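How to compare two grippers without fooling yourself

Most gripper comparisons I read are demos with a table of figures stapled to the end. The supplier's box gets picked up forty ways, everyone nods, and the purchase order goes out. I have signed one or two of those orders myself, so take this as advice from someone who has paid for it.

What follows is the routine we use at Viltcombe for cheap two-finger grippers. It needs a table, a cloth and some plastic tableware. It takes a day per gripper if the controller behaves.

What you need

An arm you already trust. Don't test a new arm and a new gripper together, whatever the Brometti salesman tells you about integration.
A set of bowls and cups in different sizes and solid colours.
A cloth with a dull surface. We use dark green.
A notebook. Logs are fine, but they record what the controller believes.

Step 1. Lay the table once and leave it

Put everything out before you mount the first gripper. Mix wide bowls with deep ones and stand the cups among them. A lone bowl in an open space tests very little, as any pair of fingers can get at it. Put at least one bowl close behind a cup so the approach is awkward.
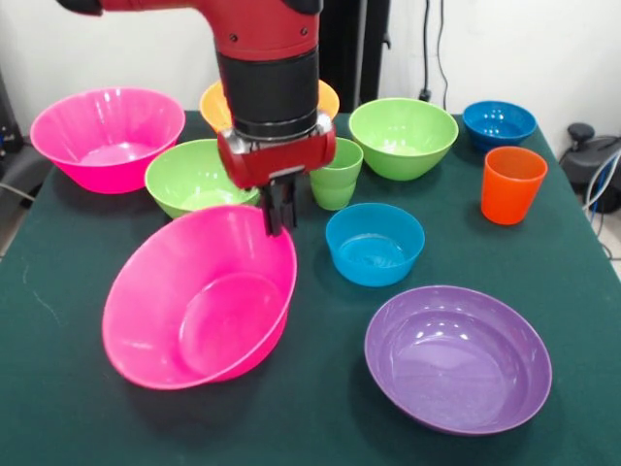
Chalk round each base if you have to reset by hand. I used to do it by eye and thought I was good at it. Raffaele Longo, who shares the bench, moved a cup by a finger's width over lunch and I didn't notice until the Monday after, by which time I had a page of results I couldn't use.

Step 2. Approach slowly, then stop

Bring the open fingers down over a rim and halt before contact. Look from the side, then from the front. If one finger would land early, correct it now. The Nistora software offers to do this for you with its "auto-centre" button. Ours centred on the wrong rim often enough that I switched it off.

Step 3. Run the same list in the same order

Write down your picks and stick to them. We did 214 attempts with the first gripper and 309 with the second, and that mismatch was a mistake: the second had longer to wear in, and I had longer to get better at aiming it. Fix the number in advance.

Count as a pick only what is lifted, held and put back upright. A bowl dragged by its rim is a failure, even when the log says "grasp OK".

Step 4. Keep the awkward ones separate

Rims that sit close to another object should have their own page. An overall success rate hides them nicely, and I suspect that is why overall success rates are so popular in brochures. In our May runs the two grippers looked level until I split out the crowded picks.

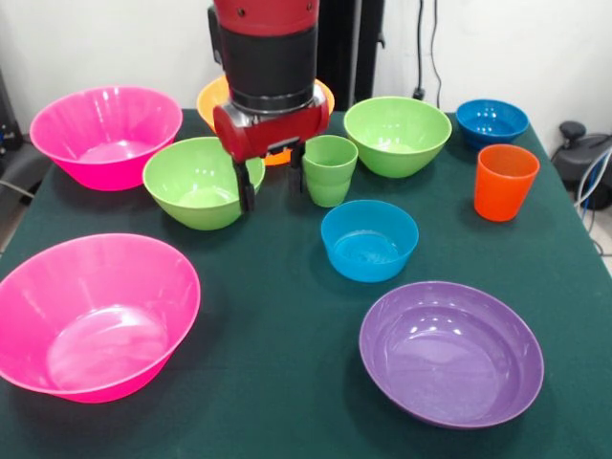
Fingers down between the lime green bowl and the green cup, with an orange bowl partly hidden behind the arm.

Step 5. Swap back

After the second gripper, refit the first and repeat a short block of picks. If its score has changed much, your table, your lighting or your own habits have drifted, and the comparison is in doubt. Very few people do this. It is dull and it tends to spoil a good result.

What I would not conclude

A bowl test tells you about bowls. It says little about bags, cables or anything heavy. Nor does it tell you how the fingers will look after a year; our Min controller has logged 905 closing cycles so far, and that is nowhere near enough to talk about wear.

If two grippers come out within a few picks of each other, buy the one whose spare fingers you can get by post. We waited 4 weeks for our last pair.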